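Teleoperation data review, Skarow cell and sim
Minutes, August, 2:00 p.m., Minville office

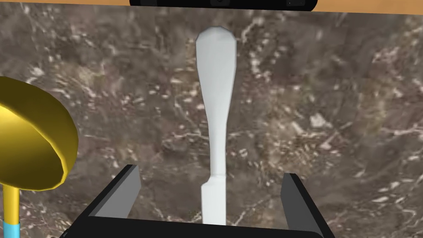 *Fig. 1. Simulated tabletop, gripper view: white knife between the open fingers, marble surface.*

**1. Status**

- Remote sessions in the simulator stand at 2060 accepted demonstrations. Another 119 were rejected, mostly for dropped controller input.
- Hand-guided sessions on the Skarow arm have not restarted. Ranora still owes us the replacement handle for the teach grip.

**2. Knife pick**

- Operators approach with the fingers either side of the blade and close late. Several demonstrations show a long pause before closing. Agreed to trim pauses over nine seconds and keep the rest as recorded.
- Discussion of whether to grasp at the blade or at the handle. The task sheet allows both. Urrutia asked for handle grasps only in the next batch; left open until the policy results are in.
- Marble texture makes depth hard to judge over the remote link. Operators want the side view enlarged on the console. Accepted.

**3. Logging**

- Gripper command and measured width are written at different rates. Resample both to the control clock before export.
- Episode 3888 has no end marker. Remove it from the training split.

**4. Actions**

- Sim team: console layout change, resampling script.
- Operators: second batch of knife picks, varied start poses.
- Minville lab: chase Ranora on the handle and report by email.

Item held over: scoring of partial grasps.

Closed 2:50 p.m.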